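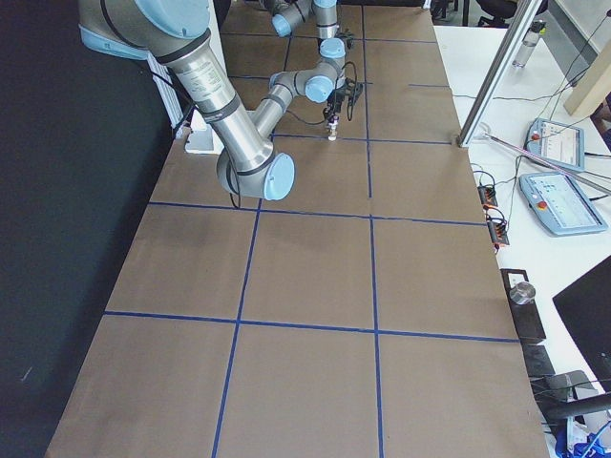 Quel papier kraft faut-il prendre pour protéger une table de travail ?

Un papier d'au moins 60 grammes par mètre carré, en rouleau assez large pour couvrir la table en une seule bande.

Dans mon petit atelier de reliure j'ai essayé le papier journal, la nappe plastique et le vieux drap. Le journal laisse de l'encre sur les couvertures claires. La nappe plastique glisse, et la colle y reste en gouttes qu'on retrouve ensuite sur la manche. Depuis le mois de décembre j'utilise seulement du kraft, et voici comment je le pose.

Ce qu'il faut
Un rouleau de kraft brun (le mien est un Turwood, mais d'autres conviennent)
Du ruban de masquage
Un cutter avec une lame neuve
Une règle en métal
Un chiffon sec

1. Nettoyer la table
Enlevez les restes de colle avec une spatule, puis passez le chiffon. Un grain de colle sèche sous le papier se sent tout de suite quand on coupe un carton.

2. Couper la bande
Déroulez le papier sur toute la longueur et laissez dépasser 3 cm de chaque côté. Si le rouleau a été stocké debout, le papier garde la courbure. Je le retourne alors, face bombée vers le haut, et je pose des livres lourds aux coins pendant la nuit.

3. Fixer
Commencez par un petit côté. Rabattez le papier sous le plateau et collez le ruban par-dessous. Allez ensuite à l'autre bout, tirez doucement – pas trop, le kraft se déchire au pli – et fixez de la même façon. Les longs côtés viennent en dernier, avec un morceau de ruban tous les 40 cm environ.

4. Marquer les zones
C'est facultatif. Chez moi il y a une zone pour encoller, une pour couper et une pour le séchage. Je trace les limites au crayon et je mets le ruban dessus. Dans la zone de coupe, ajoutez un tapis, le kraft seul ne protège pas le bois contre le cutter.

Quand changer le papier ?
Dès qu'une trace de colle devient dure ou brillante. Pour une petite tache, on peut coller une pièce de kraft par-dessus et attendre encore quelques jours. Les chutes propres me servent à envelopper les blocs cousus avant la mise en presse.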